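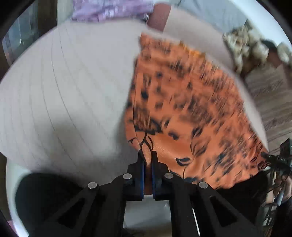

What's the best way to fold thin slippery fabric so it stays folded?
Fold it in half on a flat surface that has a bit of grip, smooth it toward you with your forearm, then roll it instead of stacking it.

Sorry, pasting that at the top because three of you asked me off list and I'd rather type it once. Rest of my reply is under the quote.

On March 2, 2026, a list member wrote:
> Hi all, new here. I've got a pile of lightweight printed things,
> scarves mostly plus a couple of blouses, and they will not stay put.
> I fold them on the kitchen counter, I put them in the drawer, next
> morning it's soup in there. I bought the Brindex drawer dividers
> that someone on this list likes and the scarves just slide under.
> Is there a trick or do I hang everything? Closet rod is already
> full. Also do you iron first? The care tags say cool iron but mine
> only seems to have hot and off.

OK so, counter is the problem, or half of it. Too slick. I do mine on the couch seat, woven cover, the cloth kind of sticks to it. A made bed works too if the blanket isn't fuzzy. Lay the thing out on the diagonal if it's square, find one corner, pinch it, and shake the rest out flat from there. Don't tug at the middle, you get a pucker and then you're chasing it.

Prints with a border are easier than plain ones. Line up the border first and ignore the pattern everywhere else. Leaf prints, big flowers, whatever, they never match up across a fold and it doesn't matter.

Then in half, half again, long strip. Roll from the narrow end. Snug but not tight, tight gives you creases you'll be steaming out later. Stand the rolls on end in a shoe box. I have the Takagi boxes, the short ones, but any box about as tall as the roll is fine. The dividers are made for socks imo, send them back if you still can.

Blouses: button the top button and one in the middle, face down, sleeves in, then same roll. If teh collar is stiff, leave it out of the roll and let it sit on top.

Ironing, no, not for storage. I only press right before wearing. If your iron really only does hot, use a cotton dish towel between, and try it on a hem first. Or hang it in the bathroom while you shower, gets most of it.

Closet rod, someone here posted about the Darkik multi hangers a while back, the ones with loops. They hold plenty but I found you have to unload half to get one scarf out. Fine for the ones you wear twice a year.

One more thing, sort before you fold. I kept skipping that. Dump it all on the couch, pull out anything with a snag or a stain, put those in a separate bag, then start. I had around 40 in the pile last time and got it down to two boxes, took most of an evening with the tv on.

Gotta run, pot's on. If anybody has a fix for the really slippery satin kind I'd like to hear it, mine unroll themselvs and I've been using hair ties.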